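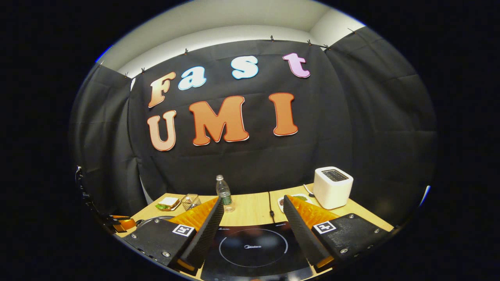
4. Setting up the table and the curtain backdrop

Read this section to the end before you plug in any appliance. One person can do the table alone, but for the curtains it is better to be two.

4.1 Hanging the curtains

1. Iron the panels, or hang them for one night so the folds become softer. Small creases can stay.
2. Start with the middle panel. Clip it along the top edge and check that it is level.
3. Hang the side panels so they come forward a little on both sides of the table.
4. Pull gently on each clip. If it slides, take it off and clip it again with more fabric inside.
5. Attach the letters last. Put the upper row first, then the lower row. Press each letter for 20 seconds.

Note: The letters of one word do not need to stand on the same line. Lucinda Szabo, who made our first layout, prefers them a little uneven.

4.2 Placing the cooktop and the toaster

1. Wipe the table with a damp cloth and let it dry fully.
2. Put the induction cooktop at the front, in the center.
3. Put the toaster on the right side. Leave at least 9 inches of free space between the toaster and any fabric.
4. Lead the cables to the back of the table. A cable must never lie across the cooktop glass.
5. Plug each appliance into its own wall outlet.

CAUTION: Do not use the toaster under a hanging curtain. If a panel moves when a door is opened, fix its lower edge before you continue.

CAUTION: The cooktop glass stays hot after the pan is removed. Do not put plastic bottles, plates or baskets on it, also when it is switched off.

4.3 Food and small items

1. Keep the sandwich plate and the wire basket on the left.
2. Stand the water bottle at the back with the cap closed.
3. Use small plates only. Large ones take the place you need for your hands.
4. Change bread and lettuce after 3 hours, or sooner if they look dry.

Note: Crumbs collect under the toaster. Unplug it, let it cool, and empty the crumb tray at the end of each day.

For replacement clips, write to Aslı Gezer at Clallport and give the order number 142.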